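The Rule Book Comes for the Chambermaid

Prekel sells robots that tidy hotel rooms. Until last January its house rules for them fit on one sheet of paper, and half of that sheet was about charging. The new version runs to 37 pages. Fourteen of them deal with trash.

This is more fun to read than it sounds. What is garbage? The authors spend a full chapter circling the question like a dog choosing a spot on the rug. A candy wrapper on the floor is garbage. A candy wrapper on the nightstand, folded, may be a bookmark. A bottle with anything left in it belongs to the guest until checkout, at which point it becomes everybody's problem.

Clothing gets a section of its own. Anything a person could wear is to be set aside and logged, even if it comes as one of a pair and the other one is in Nomongate by now. The log must be kept for 19 weeks. Anyone who has tried to get a scarf back from a hotel will find this touching.

Then there is the matter of arms. Both must stop if a person comes through the door, and neither may pass over a bed with a guest's things on it. Speed near furniture is capped. Stisard, which writes the test plans, wants 3,000 clean pickups before a machine goes near a paying customer.
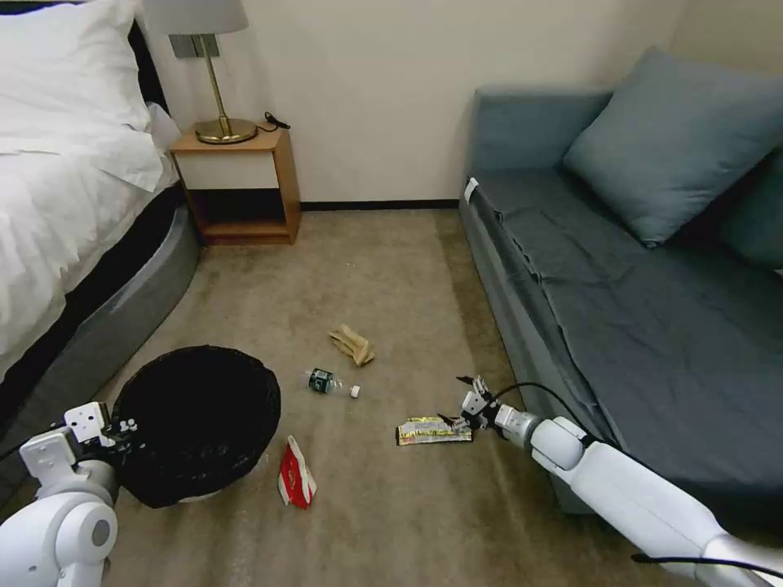
Jelínek thinks the trash chapter is still too short, and would add a page on paper packets, which can be empty, full or half full and look the same in all three conditions. The request has gone in for the next edition, along with a plea for bigger type.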